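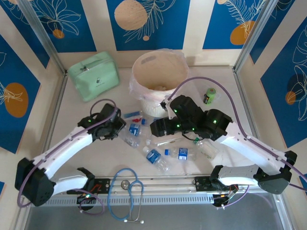

White leaf drawings on deep blue panels, with a mint-green zippered pouch toward the back left.

PRESS RELEASE
For immediate release

The Old Ferry Path Between Pirkville and Bralitz Is Open Again for Walkers

Pirkville, Jul 24, 2019 – The Rernum Valley Visitor Office has the pleasure to announce that the Old Ferry Path, which connects the town of Pirkville with the village of Bralitz along the Rernum river, is open again in its full length. The path is 18 kilometers long and it can be walked in one day by a person of normal fitness, or in two days with a night at the Carré guesthouse, which stands near the middle of the way.

The path was closed in February of last year, when high water took away the footbridge below the Carré meadows and a part of the bank together with it. During this time the walkers had to use the road on the other side of the valley, where there is no shade and the trucks from the quarry pass. Many guests wrote to the office to ask when they could return to the river side. We thank them for the patience.

The new footbridge is built a little higher on the stream than the old one. From the Pirkville side the walker now turns left after the stone trough and goes up through the alder trees, then comes down to the bridge by steps. The old way to the bank is closed with a fence and we ask everybody to respect it, also the persons who know the place since childhood.

"The bridge is the part that people see, but most of our work was in the wet ground before it," said Sebastião Frota, who was responsible for the path works. "We have put drains under the path and raised it with gravel. After strong rain it will still be muddy between the trough and the alders, and I would recommend real shoes and no sandals."

The ferry that gave the path its name

Until the road bridge in Bralitz was built, the farmers of the left bank crossed the Rernum by a flat boat which was pulled along a cable. The iron post for the cable still stands at the landing, and on the opposite bank it is possible to see the house where the ferryman lived with his family. The house is private and cannot be visited.

From this season a small boat crosses the river again at the same place. It takes 10 passengers and is operated by Jailson Lins and his sister Valquíria Lins, who grew up in Bralitz and have worked on the river for a long time. The crossing costs 2 euros for adults and is free for children who travel with a parent. Dogs are welcome if they are on a leash. Bicycles cannot be taken on board.

"We do not have a timetable," explained Valquíria Lins. "There is a bell on each side. You ring it, you wait a bit, and we come. When the water is too high we hang the red flag and then we do not come, also if you ring many times."

The crossing is not necessary in order to finish the walk, because the marked path stays on the right bank until Bralitz. It is useful for those who want to see the chapel of the left bank and the cherry orchards, and then to return to Pirkville by the afternoon bus. The bus stops at the chapel gate, only on the side of the gate, and the driver should be signaled by hand.

A night at Carré

The Carré guesthouse has 20 beds, in rooms for two, three and four persons. It used the closed months to repair the roof and to make a new dining room in the former hay barn, with windows to the river. Dinner is served at one common hour for all the guests and consists of soup, a warm dish and something sweet. In summer it is often the sour cherry cake after the recipe of the valley, which has no cream and keeps well in a backpack the next day.

Natalina Cirillo, the host of the guesthouse, asks the guests to announce themselves by telephone before noon if they would like to eat there. "I cook for the people I know are coming," she said. "A walker who arrives without calling will always receive bread, cheese and tea, but maybe not the trout." Vegetarian meals are possible every day. Bed linen is included in the price, towels can be rented.

Behind the guesthouse there is a meadow where small tents are permitted for one night. Open fire is not permitted in any place along the path.

Marking and maps

The path is marked in yellow in both directions. The marks were painted new this spring, and at the three places where walkers most often went wrong there are now wooden signs with the walking time. A folded map in English is available at the visitor office in Pirkville, at Carré and in the bakery of Bralitz. It shows the springs with drinking water, the bus stops and the shorter way from Pirkville to Carré, which is suitable for families with small children but not for strollers.

Benedito Caldeira, head of the visitor office, hopes that guests will take their time. "Many people come to our valley for some hours, take lunch in Pirkville and drive further. They are welcome too. But the part after Carré, where the river becomes slow and the herons stand, can be reached only on foot, and I would be happy if more people would see it."

The office offers a guided walk from Pirkville to Carré each week until the end of the season. The group meets in front of the office. Participation is free of charge, and registration is requested at the counter or by telephone. In case of thunderstorm the walk is moved to the following week.

Contact for the press:
Benedito Caldeira
Rernum Valley Visitor Office, Pirkville
Interviews and visits of the path with journalists can be arranged on request.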